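Cletthorpe Facilities Office
@CletthorpeFacilities
November 11, 2020

1/ The Facilities Office is issuing updated guidance on shared supply shelving. It applies to all 52 shelving units in the Varela and Ilix buildings and replaces the notice sent in March.

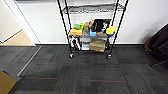

2/ Each unit is assigned to one floor and should be kept against a wall, clear of doors and walkways. Small cleaning items belong on the middle shelf, where they can be seen and reached without bending. The yellow sponge with the blue underside, at the right end of the middle shelf, is stored correctly. Cardboard boxes go on the bottom level, as with the brown one on this unit. The top shelf is to be left empty, as it is here, so that deliveries can be set down before they are sorted.

3/ Units on casters may be moved for floor cleaning. Please move them slowly, with both hands on the posts, and return them to the same wall afterward. Units should not be taken from one floor to another without written approval.

4/ Paper bags may be used to hold small loose supplies. Bags must be labeled with the name of the department and the date they were placed on the shelf. Unlabeled bags will be removed at the monthly check.

5/ Liquids of any kind are to be kept on the bottom level with caps closed. Containers without a readable label should be handed in at the Facilities desk, Varela, ground floor. Please do not pour them out.

6/ Supply requests are now made through Virkorel. The paper form will be accepted for another 15 days. Requests entered by noon are normally filled the next working day. The limit per floor remains 8 sponges per month.

7/ Personal items, food, and electronics may not be stored on shared shelving. Items found during a check will be held at the Facilities desk and may be collected with staff ID.

8/ Questions about shelf assignments may be sent to Braulio Solís, Supply Coordinator, extension 400. Replies to this account are not monitored outside office hours.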